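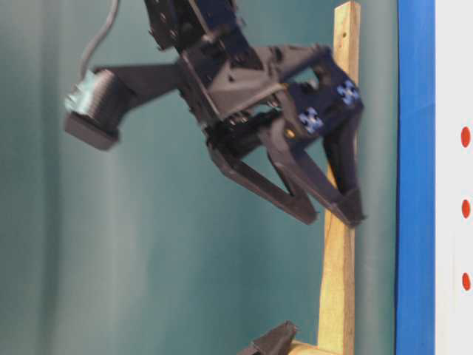

摄影：Atieno Shirima／Kimaro图片社，2022年3月8日

特朗科姆步道（英语：Trumcombe Way）是一条沿海长途徒步路线，西起渔港杰夫盖特（Jevgate），东至旧集镇特朗科姆（Trumcombe），全程359公里。路线大部分沿海崖和河口修筑，少数路段借用乡间公路。步行者通常自西向东行走，走完全程所需时间因人而异，路线手册将其分为12段，每段设有起讫地名和编号。

名称

步道名称取自东端的集镇。规划初期曾使用“杰夫盖特海岸小径”一名，部分旧地图和路牌沿用至今。当地人多简称为“海岸道”，也有人只用这一称呼指杰夫盖特至第一处河口之间的路段。

路线

第一段由杰夫盖特码头出发，经鱼市后街上坡，随后进入草地。第二段和第三段穿过三个小海湾，湾与湾之间多有陡升陡降，石阶在雨后较滑。第四段在退潮时可直接涉过浅滩，涨潮时须绕行上游石桥，绕行路程较长。潮汐表张贴在浅滩两岸的木牌上。

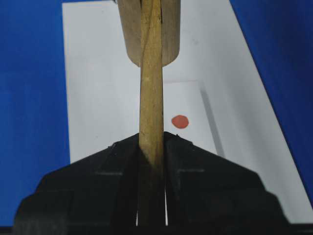

第五段至第八段地势较缓，沿途为牧场和防波堤，补给点集中在这一带的村庄。第七段有一处岔路，左侧通往废弃灯塔，右侧为主线，两条路在灯塔以东重新会合。灯塔不对外开放，外围平台可以停留。

第九段起离开海岸，转入河谷。其中第十段海拔最高，由谷底上升500米后到达风口，山脊两侧均无遮挡。最后两段沿旧马车道下行，路面为碎石，终点是特朗科姆集市广场上的石柱。

气候与季节

沿线气候温和多风。春末和初秋步行者最多，夏季部分海湾路段有海雾，清晨能见度较低。12月起高处路段日照短，第十段遇大风时会临时关闭，关闭期间可从河谷公路绕行。冬季多数渡船停航，须事先查询。

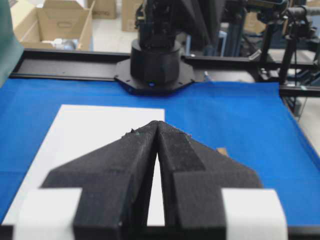 住宿

沿线住宿以家庭旅馆和青年旅舍为主。杰夫盖特和特朗科姆两地选择较多，中段村庄房间有限，旺季一般需要预订。规模最大的旅舍是位于第六段终点的基马罗旅舍（Kimaro House），由旧羊毛仓库改建，设多人间、公用厨房和晾衣房。露营仅限指定营地，海崖草地禁止搭帐篷，也禁止生火。

交通

杰夫盖特有铁路支线连接内陆，车站距步道起点石碑200米。特朗科姆没有火车站，旅客须乘坐长途汽车离开，末班车在傍晚之前发出。中段村庄之间有乡村巴士，星期日及节假日班次减少。行李转运由戈泰克（Goteck）公司经营，行李每日早晨在住宿处收取，下午送至下一站，第十段途中不设收取点。
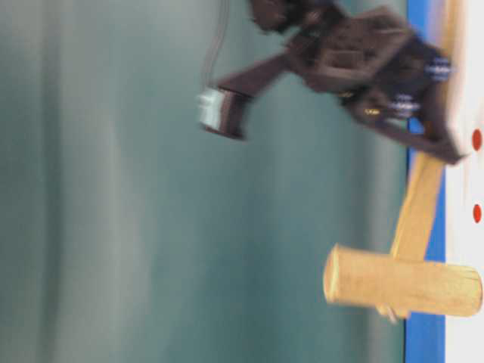
深色机械臂，背景为青绿色

标识

主线以白底蓝色波浪纹标示，涂于木桩、石墙或门柱上。绕行路线使用同样图案，底色改为黄色。第七段灯塔支线另有单独的箭头。河谷路段的标识间距较大，雾天行走时以石墙走向为参照较为方便。部分农场入口设有双向弹簧门，通过后须关好，以免牲畜走失。

参见

杰夫盖特
特朗科姆集市
长途步道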